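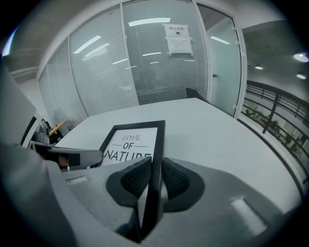 Love of Nature print, black frame, white table

mowat_166
Got this for my desk at work, Feltier frame, $6 at the op shop. Is it too much? I reckon the black looks great on white!

gesskafan
Sorry, not for me. Words on walls (or desks) make me twitchy. I'd keep the frame and put a real leaf in it.

mowat_166
Ha, fair enough! I like the big NATURE though, and the skinny LOVE up top.

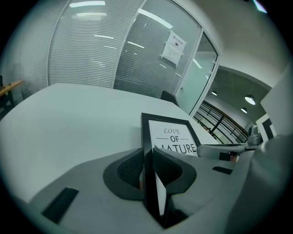 I'm still tossing up between standing it up and hanging it. Any favourite hooks?

wurnero80
Stand it. And keep the print, a leaf goes brown by January.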